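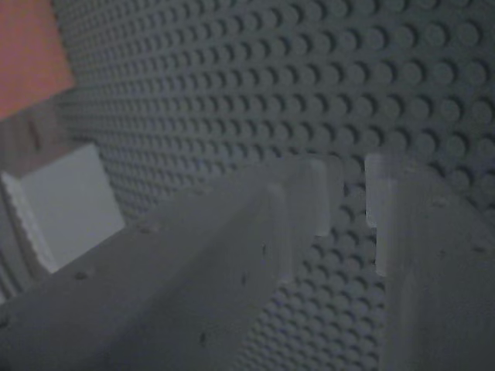

Section 4. Preparing the Stage and Connecting the Ensemble

This section applies to visiting ensembles of up to 18 players using the Lillisar Hall sound system. It should be read by the ensemble's leader and by the person who will operate the Tukico mixing console during the performance. Section 3 (Load-in and Parking) must be completed first.

4.1 Before you begin

Confirm that the hall office has received your stage plot and input list. Both are due two weeks before the performance. If either has changed since it was submitted, give a corrected copy to the stage manager on arrival. Verbal changes are not accepted during sound check.

You will need:
The signed hall agreement
One printed set list for the console position and one for each monitor position
Any instrument cables, reeds, mutes, sticks and mallets your players require
Fresh batteries for wireless packs owned by the ensemble

The hall supplies microphones, stands, music stands with lights, and direct boxes. It does not supply instrument amplifiers unless they are listed on your agreement.

4.2 Setting the stage

1. Place the percussion first. The drum carpet must lie fully behind the white line.
2. Set the low brass and sousaphone positions at stage left, clear of the side stairs.
3. Set the remaining horns in one or two curved rows facing the audience.
4. Place reeds and accordion at stage right.
5. Check that every player can see the leader without leaning around a stand.
6. Mark each position with the colored tape kept at the stage manager's desk. Do not use tape of any other kind on the stage floor.

Note: Ensembles that perform in a circle, or that enter through the audience, must inform the stage manager before step 1. The ceiling microphones can cover a circle, but the stage monitors must be moved, and the left aisle must be opened by hall staff.

Caution: The front edge of the stage is not lit during blackouts. Players who move while performing must remain behind the white line whenever the house lights are down.

4.3 Connecting microphones and lines

The stage is served by two Gilbert stage boxes, marked A and B. Box A is for horns and reeds. Box B is for percussion, keyboards, accordion and voice.

1. Make sure the console outputs are muted. The red MUTE ALL lamp must be lit.
2. Connect each microphone to the channel shown on the input list, beginning with channel 1 of box A.
3. Connect electric instruments through a direct box. Set the ground switch to LIFT only if a hum is heard.
4. Turn on phantom power for the condenser microphones, one channel at a time.
5. Wait until the level meters are still.
6. Release MUTE ALL.

Caution: Never connect or disconnect a microphone while phantom power is on and the outputs are open. The resulting noise can damage the loudspeakers and can injure the hearing of anyone near a monitor.

Note: Channel 16 of box B is reserved for the announcer. It must not be reassigned, even when no announcer is scheduled.

4.4 Sound check

Sound check lasts 45 minutes and ends when the doors open. Time lost to late arrival is not added at the end.

1. Check each channel alone, in the order of the input list. The player should perform at full concert volume.
2. Set the input gain so that the loudest passage lights the yellow segment of the meter. The red segment should not light.
3. Set the monitors. Begin with the leader's monitor, then percussion, then the horns.
4. Play one loud number and one quiet number with the full ensemble.
5. Save the settings to a Tukico memory location between 20 and 99. Locations below 20 belong to the hall and are locked.
6. Write the location number on the set list at the console.

If two ensembles share the bill, the ensemble that performs last is checked first. Its positions are then taped, its stands are moved to the rear of the stage, and the opening ensemble is checked. Each ensemble must save its own settings - do not store over a location already in use.

Unamplified brass is often louder in this hall than leaders expect. With more than 200 people seated, the room absorbs a good deal of the upper range, and a balance that seems bright at sound check will usually settle. Do not raise the horn channels to correct for an empty hall.

4.5 Recording the performance

A stereo recording may be made through the Ginenow recorder in the rack beside the console. Permission from every performing ensemble is required in writing.

1. Insert a blank disc. The display reads READY.
2. Press REC once. The level appears but recording has not started.
3. Adjust the level during the sound check and leave it unchanged.
4. Press PLAY to start recording.
5. At the end of the performance, press STOP and then FINALIZE. Do not open the tray until the display again reads READY.

Note: A disc removed before it has been finalized cannot be played on other equipment and cannot be recovered by the hall.

4.6 Persons to contact

Stage manager: Josiane Roussel
Console and recording: Ostap Harasym
Hall agreements and stage plots: Solange Barbier

From any backstage telephone, dial 2362 to reach the stage manager's desk. In an emergency, use the red telephone by the loading door - it rings directly at the front office.

4.7 Changes to this section

Revised April 12, 2001. Step 5 of 4.4 has been changed to reflect the new memory layout of the console. The paragraph on shared bills is new. Copies of Section 4 printed before this revision should be discarded.

Continue with Section 5, House Lights and Intermission.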